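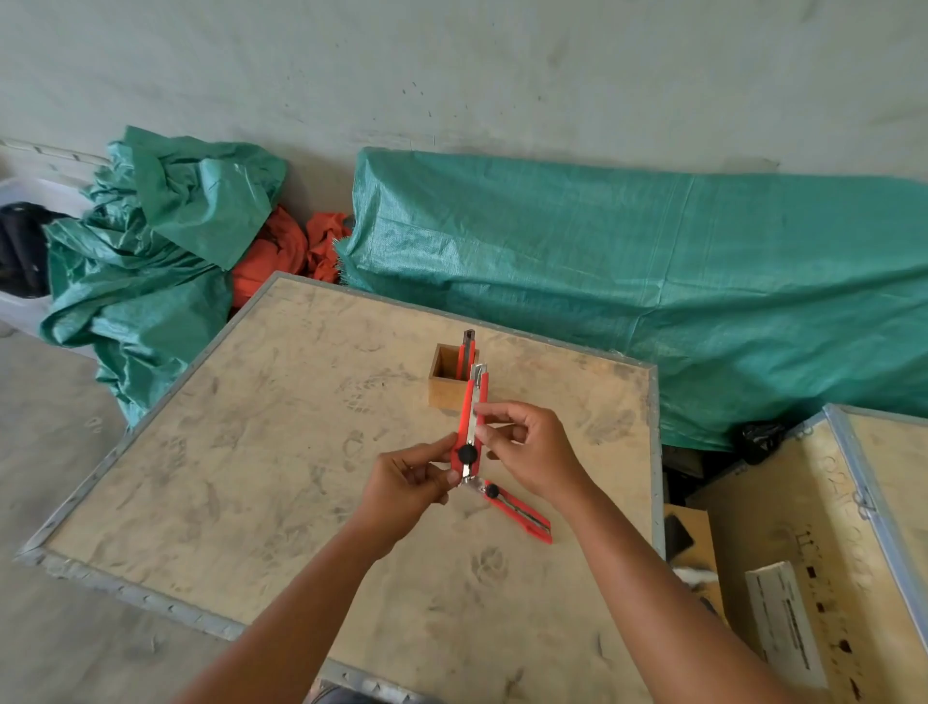
Starting Over in Rokar, and Why I'm Glad I Did

Apr 30, 2018

I finally did it. I deleted my old Rokar save, the one I'd been dragging along since January, and began again from the first little dock with nothing but a stick and a bag of turnips. If you've never played, Rokar is a slow, friendly sort of monster-collecting game with turn-based fights, and it is very easy to make a mess of your team without noticing until you're hours deep (ask me how I know!).

My old team was built around Sekirer, who looks wonderful on paper. Big shell, big health bar, and a stun that lands just often enough to make you feel clever. I poured everything I had into that stubborn creature and got him to level 31, and then I walked into the Villell marsh and got flattened over and over by things half his size. The marsh creatures all carry poison, and poison in this game goes right through armor. All that shell was doing nothing for me.

So this time I went with Paiva first. She's the small blue one you can pick up behind the mill, and I'd skipped her before because she hits like a wet napkin. But she clears poison from the whole team every third turn, and once she reaches level 30 she hands out a bit of healing along with it. I can't tell you what a difference it makes. I strolled through the marsh on Sunday-stroll settings, humming to myself, and only had to turn back once, when I forgot to refill my lamp oil.

Sekirer is still with me, by the way. I couldn't leave him out. I just keep him in the second slot now, so he comes in after Paiva has had a turn, and he's much happier there. His stun lasts a little longer if the creature ahead of him is a healer. It does say so on his card, in tiny print, and I must have looked at that card a hundred times.

A word about coins — please don't spend them at the harbor shop. I know the hat is nice. The upgrade bench in Villell costs 200 to unlock, and when I got there I had 122, so I spent a whole evening catching river crabs to make up the rest. It was kind of relaxing, with the rain sounds and a cup of tea, but my thumb was sore the next morning and my dinner was late.

I haven't reached the lighthouse yet, and I've stayed away from reading anything about it, so if you've been there please be kind in the comments and keep the ending to yourselves. What I would love to hear is who you put in your third slot. I've been swapping mine around every night and can't settle. At the moment it's a moth with terrible accuracy, and I'm afraid I've gotten attached to it.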